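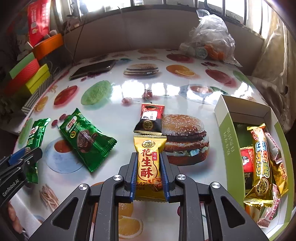

花生酥, a peanut candy, original flavor, over the tablecloth with the food print.

My sister and I finally made it to the open day at Harju, the old candy works out past Gadham, and I'm still finding sugar in my coat pockets. We took the early bus on a Thursday in September and got there with half an hour to spare, so we stood by the gate with a thermos and talked to a couple who had come all the way from Jurken for the licorice.

Minttu Kemppainen led our group. She has boiled sugar there for most of her working life, and she talks about it the way some people talk about their gardens — you could have listened all morning. She showed us the copper kettles, the long cooling tables, and the pulling hook on the wall, where a lump of brown syrup turned pale and silky while we all went quiet. Then came the wrapping room, which is terribly loud, and I missed most of what she said about the Brirari cutter (sorry, Minttu!).

My favorite part was the recipe book in the office upstairs. It has 239 pages, many of them stained, and Joonas Vainio let us turn them ourselves as long as our hands were clean. One brittle had been crossed out and rewritten eight times!

Tickets were 2 euros at the gate, tea included. Wear flat shoes, as the stairs to the office are steep, and go to the shop before the tour if you want the salted fudge. We went after, and came home with mint drops.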